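Plastora Help Community > Grippers and end tools > Faults

Hand-held gripper: one finger stays behind when opening, camera loses it

Posted by Emese Kiss
February 27, 2018

Hello all. Please excuse my English, I will try to be exact.

I work with a hand-held two-finger gripper with the camera on top. You press the trigger and both fingers close, you release and both open. We record how a person picks things from the floor, and later a robot arm repeats it. For 58 recordings everything was good. Then the opening width in the log began to be wrong. The fingers stand fully open, I see it with my own eyes, but the log says they are half closed. When the arm repeats such a recording it goes down with the fingers too narrow and pushes on the object. Yesterday it pushed on a plastic box until the arm stopped by itself with error 867. The box broke and one piece flew past my colleague. She was not hurt, but I do not want to see it a second time.

What I already did:
- new battery
- calibration two times, on the table
- cleaned the lens with a dry cloth
- changed the trigger spring, it was old anyway

After calibration it is good on the table. On the floor it becomes wrong again after some minutes. The firmware is 1817. Is it the sensor in the handle, or is it something else? I must say I did not drop it. Maybe somebody did in January, when I was on holiday, but it is not written in the book.

Bendik Haugen
2 replies in this group

Firmware 1817 is bad, go back to the older one. We had the same.

Emese Kiss
Thank you Bendik. Which older one? And was it the same error number?

Bendik Haugen
Don't remember the number. It was a Lamgate gripper, so maybe it is different.

Marisol Nava
Marked as helpful by 14 members

Emese, I don't think you should change the firmware yet. If you change it now and the problem goes away for one hour, you will not know why.

First the safety part. Please do not play any more of these recordings on the arm with a real object. Set the force limit low, put something soft like foam under the gripper, and keep everybody out of reach until you trust the numbers. The arm believes the log. It has no other way to know where the fingers are. In our lab we also put a rule in the playback program: if the width in the log jumps between two pictures faster than a hand can move, the program stops and asks.

Now the fault. On many of these tools the width comes from the camera and not from the handle. The program looks for the two dark fingers in the picture and measures the gap. Please check in your settings which one you have. If it is the camera, then the floor matters very much. On your table the light is probably even. On the floor your own body and the tool make shadows, and the program can take the border of a shadow for the border of a finger.

Look at a picture from a recording where the log was wrong, with the fingers open and nothing between them.
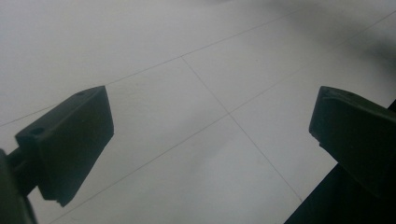 Compare both sides. If the dark part of the floor comes near one finger, the program can choose the wrong line, and then you get a half closed width for a gripper that is open. Straight lines in the floor can also confuse it, especially if they cross behind the fingers. Try this: hold the gripper open, do not touch the trigger, and move it slowly over the floor for one minute. If the width in the log changes, it is the picture and not the mechanics. Then do the same with a plain gray cardboard on the floor.

If the width stays wrong also over the cardboard, check the small screws on the fingers. A loose finger tilts a little and the calibration is lost. Mark the screws with a paint pen, so you see if they turn.

Emese Kiss
Marisol, many thanks, this was very clear. In the settings it says "width source: camera", I did not know this. With the slow test the width changes by itself over the floor, and over the cardboard it stays quiet. So the mechanics is good, I think. I will move the lamp and calibrate again on the floor. I have ordered foam also.

Josué Seixas

Same trouble here, with a Minton handle. We put colored tape on the fingers and told the program to look for the color. It works, but the tape comes off after 200 closings or so and you must replace it. Do not use shiny tape. And delete the bad recordings, or at least move them to another folder. We forgot ours, and one month later a student played one on the arm.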